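About Vetska Cell Care

Setup, upkeep and repair of single-arm robot cells

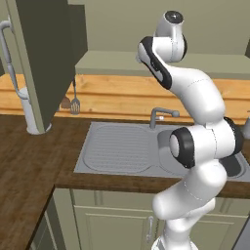 Simulated kitchen cell, arm at the double sink.

Vetska Cell Care sets up and maintains robot cells built around one arm. Most of our customers run kitchen test cells, where an arm works at a counter, a sink and a few cabinets. We do not build arms and we do not write the software that decides what the arm should do. We handle the base, the cabling, the joint zeros, the simulation model and the service record.

The company has two rooms. The Koleo room holds the bench where arms are opened and joints are replaced. The Damgaard room holds a full-size kitchen cell and the desk where its model is kept up to date. New technicians start in the Damgaard room.

How a cell is set up

Work begins with a survey of the room. We measure counter height, sink depth, cabinet door swing and the distance from the proposed base position to every surface the arm has to reach. These numbers go into the simulation model before anything is bolted down. If the forearm cannot clear a shelf in the model, the base position is changed there and the drawing is issued again.

The base plate is leveled, then bolted. Bolts are tightened in a cross pattern in two passes and marked with paint pen. Cable from the base to the controller runs in a covered channel with a drip loop wherever the cell includes a sink. The controller itself is mounted away from the counter, with at least 200 mm of clear space on the fan side.

Joint zeros are set with the arm unloaded. The technician moves each joint to its mark, records the encoder reading and stores the offset. The arm is then driven to a fixed set of check points on the counter and the sink rim. Each point is approached from two directions. If the two readings differ by more than the limit on the setup sheet, the joint concerned is checked for backlash before work goes on.

The model

Every cell we look after has a matching model, and the model is treated as a part of the machine. It has a revision number and is listed on the service sheet along with the controller firmware. When a customer moves a faucet or changes a cabinet handle, we ask to be told. A model that is out of date will pass a path that the real arm cannot follow.

We keep link shapes slightly oversized for collision checking and use the true shapes for display. Sinks get extra attention. A ribbed drainboard is modeled as a flat plate at rib height for contact purposes, and basin walls are entered separately so that the arm is not stopped by an invisible lid over the bowl. This was a fault in our early models and we still test for it.

Scheduled service

The interval is 600 running hours, taken from the controller log. A visit covers:

Base bolt marks and level
Cable jackets, connectors and strain relief
Joint seals, with attention to the elbow and wrist
Brake hold test on each joint
Joint zero check against stored offsets
Controller fan and filter
Backup of program, offsets and model revision

The arm is powered down and locked out for the first three items. Shells are wiped with a damp cloth and mild soap. Solvent is not used near the seals, and nobody hoses down an arm we service.

Repair

A failed joint is replaced as a unit on site when the customer holds a spare. Otherwise the arm comes to the Koleo room. We log the fault code, the joint temperature history and the last 40 moves before the stop, and keep all of it with the job. After a joint change the full zero procedure is repeated, including joints that were not touched. The arm runs its check path at reduced speed for 3 hours before it is released.

Brevero service sheets

Our paperwork is called Brevero. It began as a paper form and is now a file kept on the controller, with a copy held by us. Each entry lists the hours, the work done, the parts fitted and the readings before and after. Customers can read and export their own sheets at any time, and the file stays with the cell if it is sold.

Contact

Service requests are taken from 7:30 a.m. Please have the controller serial number, the fault code and the current model revision ready. The workshop closes for stock count in September; phone support continues during that period.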